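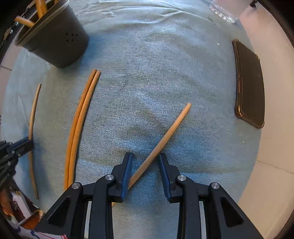

Households in Purves will be able to put food scraps in their green bin from June, after the town's trial of a weekly organics collection was extended to every street inside the ring road.

The change was confirmed on 13 January 2021 and follows a six-month trial in the Lorura estate, where 872 homes took part. Residents there were given a small kitchen caddy, a roll of compostable liners and a fridge magnet listing what could go in.

Under the new service, green bins will be emptied every week and general rubbish bins every second week. Recycling stays as it is. Homes on the rural run will not be included for now, as the truck that services those roads cannot carry a separate load of organics.

The trial kept 1256 bags' worth of material out of the Indside landfill in its busiest week, which fell just after the holidays. Most of it was vegetable peel, coffee grounds, stale bread and garden clippings. Meat and bones were also accepted, and these are the items most people said they had been unsure about.

Contamination was the main problem. Plastic bags turned up in a small share of bins throughout, and collectors left a sticker on the lid when they found one. Bins with three stickers in a row were not emptied until they had been sorted. The same rule will apply when the wider service starts.

Items that can go in the green bin include:

Fruit and vegetable scraps
Meat, fish and bones
Dairy and eggshells
Bread, rice and pasta
Tea leaves and coffee grounds
Paper towel and plain cardboard with food on it
Untreated wooden skewers, chopsticks and ice block sticks
Lawn clippings, leaves and small prunings

Painted or varnished wood, nappies, pet litter, tea bags with plastic mesh and any packaging marked only as "degradable" should go in the general rubbish.

The material will be trucked to the Plalimex composting yard, where it is shredded, heaped in covered rows and turned until it is ready to screen. Finished compost from the trial has been spread on the sports fields and the roadside beds along the main street. Two open days are planned at the yard later in the year, when residents will be able to fill a trailer or a few buckets at no charge.

Caddies will be delivered to the door in the weeks before the first collection. People in flats will share larger bins, and building managers will be contacted about where these can be kept. Anyone who already composts at home or keeps chooks can turn down the caddy, but the green bin will still be collected weekly.

The move to fortnightly rubbish collection drew the most comment during the trial. Over 6 per cent of homes in Lorura asked for a larger general bin, mostly families with children in nappies. Those requests were approved at no extra cost, and the same offer will be open to households with medical waste.

Smell was raised too, mainly during the hotter weeks. The advice given to residents was to freeze meat scraps until bin night, layer wet food with leaves or newspaper, and keep the bin in the shade with its lid closed.

There will be no separate charge for the service in its first year. The cost after that has not been set, and will be looked at as part of the next budget.

A new collection calendar will be posted to all homes with the rates notice. Bin days will change for some streets – mostly those north of the railway line – so residents are asked to check the calendar before the first pick-up. Replacement liners can be collected from the library and the Purves transfer station during opening hours.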